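服务机器人故障分析 课程讲义
第六讲 夹持失败与误判:衣物抓取中的一次停机

一、本讲内容

前几讲讨论的故障大多出在硬件上,断线、轴承磨损、电源跌落,现象明确,查起来有顺序可循。本讲的案例里没有一个零件损坏,控制器的日志也没有报错,但机械臂在夹爪夹着布料的情况下继续运动,把衣帽架拉倒了。课前请先复习第四讲的夹持力曲线和第五讲的状态机画法。

案例取自Trostura项目的室内整理任务,现场记录由Heloísa Marinho整理,复查报告由Silvana Lins执笔。事件编号为T-26,发生日期2021-03-27。无人受伤。

二、任务设定

任务要求机器人从衣帽架上取下一件指定的外衣,移到旁边的台面上放下。流程分五步:识别目标、接近、闭合、确认夹持、提起并撤离。其中“确认夹持”这一步只看两个量:夹爪开度和电机电流。开度大于下限、电流超过阈值,即判为夹住。

这个判据是从抓取盒子和瓶子的任务沿用过来的。对刚性物体,夹住就是夹住,物体会整体跟着夹爪走。衣物不同,夹住一个褶皱,不等于夹住了要拿的那一件,也不等于它已经和挂钩脱开。

三、事件经过

程序启动后,识别和接近两步正常。夹爪闭合,开度与电流都满足判据,程序进入提起。提起后力传感器读数开始上升,500毫秒内没有触发停机。随后撤离动作开始,衣帽架被带着倾斜。操作员Marinho按下急停,机械臂停住,架子已失去平衡,倒向墙边。

复查时发现两个问题。第一,夹爪同时夹住了两件衣服的布料,外侧一件的下摆被带了进来。第二,力阈值设为按持续时间判断,读数必须连续超限1000毫秒才停机,而布料受拉时读数上下波动,每次回落都使计时清零。

四、作业环境

分析软性物体抓取时,要先看目标周围有什么。衣物互相遮挡,边界不清楚;衣服旁边又有杆子,指尖伸进去以后容易把几样东西一起夹住。腕部视角还有一个特点:夹爪自身占去下方一大块,指尖附近恰好是最需要看清的地方。
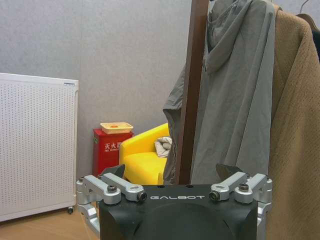 图6-1 腕部相机视角:夹爪、衣帽架与相邻衣物

读图时请注意灰色连帽外套与驼色大衣的相对位置。两件挨在一起,灰色外套的下部与右侧指尖及连杆在画面上相接。单凭一幅二维图像,无法判断指尖离布料还有多远,接触与否要靠深度或力的信息来确定。左后方的灭火器箱也应标入环境地图,任何撤离路径和倾倒范围都不应挡住它的取用。

五、原因分析

直接原因:夹持判据不能区分单层与多层布料,也不能判断目标是否脱离挂钩。

间接原因有以下几条。
1. 停机条件只有持续超限一项,没有设瞬时上限。
2. 提起与撤离之间没有检查点,前一步的错误直接带入后一步。
3. 风险评估表把衣帽架列为“静态环境”,没有考虑它可能被拉动。
4. 换任务时沿用了旧参数,交接单上只写了“参数不变”,没有写明适用对象。

第4条在讨论中争议较大。Lins的报告认为它才是根本原因,Marinho则认为即使参数重新整定,缺少检查点仍会出事。两种意见都有道理,同学们在作业里可以自选立场,但要给出依据。

六、改进措施

(1)增加试提。闭合后先小幅上提,停顿,比较提起前后的图像和力读数。若相邻衣物随之移动,或力随位移持续增大,则松开并退回。

(2)力保护改为两级。瞬时超过上限立即停机;较低的一级改用滑动窗口内的累计超限时间,读数短暂回落不清零。

(3)停机后的处理要单独设计。夹爪夹着受拉的布料时,突然张开可能使架子回弹。应先保持夹持,由人扶稳架子,再以低速沿来路卸力,最后张开。

(4)衣帽架固定后再作业。试验区内不站人,急停按钮由专人手持,该人员不兼做记录。

(5)参数表增加“适用对象”一栏,空白则程序拒绝启动。

以上措施在Polleck试验间复测过一轮,复测安排在5月。第(2)项的窗口长度仍在调整,讲义暂不给出数值。

七、术语

误判夹持:系统认为已夹住目标,实际夹住的是别的物体,或夹住的不止目标一件。
试提:以小位移检验夹持结果的动作,失败时可以原路退回。
保护停止:由控制系统触发的停止,条件消除后可按规定恢复。
急停:由人触发,复位后须人工确认才能重新启动,不得用作日常停机手段。

八、作业

1. 画出修改后的状态机,标明试提失败后的全部转移,包括松开时目标仍钩在指尖上的情形。
2. 设力读数在阈值上下往复波动,说明原判据为什么不触发,并写出累计超限判据的伪代码。
3. 以图6-1的环境为对象填写风险评估表,至少包括夹手、倾倒、通道受阻三项。表格用Tadton模板,不要自己改列名。
4. 选做:阅读Brandão项目的抓取日志,找出一次与本案例同类的误判,说明日志中哪个信号最早出现异常。

第1至3题下次课前交纸质稿,状态机可以手绘,字迹要清楚。第4题的日志文件放在课程共享目录,读取时注意时间戳单位是毫秒。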